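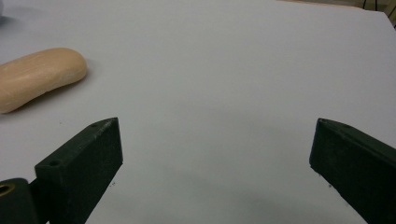

Telgate ferry gets its night runs back, and I rode the first one

July 26, 2020

If you live on the Wellamberg side like I do, you already know what it's been like without a late boat. Miss the last crossing and you're driving the long way around the inlet, past the quarry and over the old bridge, and good luck if there's a truck in front of you. So when the harbor office posted that the night runs were coming back this month, I went straight down and got a ticket for the first one.

The boat is the Plokurine, the same catamaran that has done the daytime route for years, but she's been in the yard all spring and she's come out with a new radar, a new searchlight on the wheelhouse roof and a thermal camera up on the mast. The night runs were stopped after she clipped a channel marker coming into Telgate in the dark. There were no injuries (a lot of spilled coffee, from what I heard), but the port said no more crossings after sunset until the equipment and the route had both been looked at again.

The route is the part I found interesting. In daylight the skipper cuts inside Gebremichael Rock and saves a good bit of time. After dark that shortcut is now off limits, full stop. The boat goes outside the rock, slows down at the second buoy and stays slow until she's past the breakwater. You do feel it! It's a longer ride, and the stretch outside the rock gets a swell on the beam that the inside passage never does. The man across the aisle from me put his sandwich away and didn't take it out again.

I talked to Uzma Zaidi, the operations manager, while we were tying up. She told me the crew had done 50 practice crossings in the dark with no passengers on board before the port signed off, some of them in pretty ugly weather. There are now 2 people on lookout in the wheelhouse at night on top of the skipper, and the wave height limit is lower than the daytime one. If it's too rough, the run gets canceled and your ticket is good for the next day. 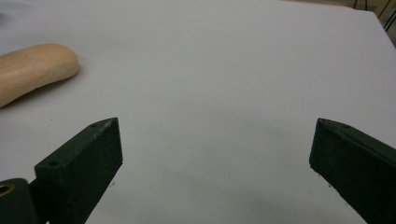 I asked her how often she expects that to happen and she wouldn't give me a number, just said that July is the easy month and to ask her again in the winter. Fair enough. I'd still like to see the company put cancellations up earlier than it does now, because finding out at the dock at ten at night is no fun when you have kids with you.

The boat is licensed for 138 passengers, same as before, and the night fare is the same as the day fare, which surprised me. Bikes go on the stern rack like always, but the upper deck is closed after dark, so everybody sits inside. It was cozy down there, a bit stuffy near the back, and the snack bar was shut. Bring your own drink!

One more thing for people in Telgate who've been worried about noise. The petition against the late boat got a lot of attention at the spring harbor meeting, and the company has agreed not to use the horn inside the breakwater at night unless there's a safety reason. The flyer says the night service carried 4000 riders in its last full season, and a good share of those were hospital and hotel staff getting home after a shift. I sat near a couple of nurses and they were thrilled to have it back.

Night runs leave Wellamberg from the north dock, and you can buy tickets at the window or on board. The window closes before the last sailing, so if you're cutting it close, just go straight to the ramp and pay the deckhand.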